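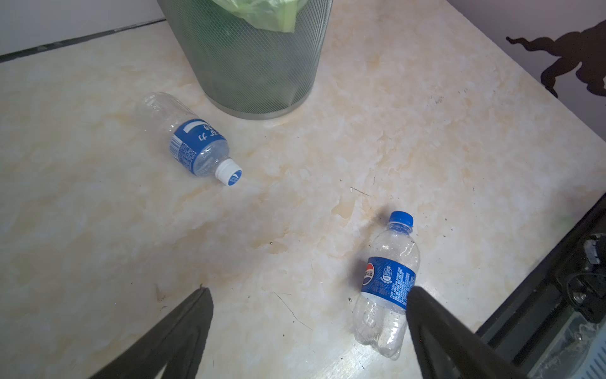

How long should I run one set of fingers before swapping in the next? Run each set for the full list of grasps in step 5, even if it does badly at the start, and swap only when the list is finished.

Category: Set-up Guides > Grippers

4. Comparing finger sets on the Dasside gripper

Before you start: the arm must be mounted, powered and homed (section 2).

1. Press the stop button and wait for the status light to turn amber.

2. Remove the 4 screws at the finger base. Keep them with the set they came from.

3. Fit the new fingers and tighten the screws by hand, then a quarter turn with the supplied key.

CAUTION: Keep your hands clear of the fingers when you release the stop button. The gripper opens fully on restart.

4. In Kutier, open Tools > Fingers and pick the set you fitted. Set the closing force to the lowest value.

5. Load the Irmont grasp list. Use the same objects for every set. Empty drink bottles laid on their sides work well, in two or more sizes, with the caps on.

6. Start the run. If a bottle slips, raise the force one level and repeat that grasp. Write down the level.

7. Save the log under the name of the set.

NOTE: A crushed bottle gives a different result from a fresh one. Replace it before the next set.

NOTE: Check the wrist camera view after every swap. Both fingertips should show when the gripper is open. If they don't, redo the camera offset (section 3.2).

Inspect finger pads after 2,000 grasps.

Last updated Feb 12, 2023

357 views | 2 comments | Share

Contact support | © Pîrvu | Back to top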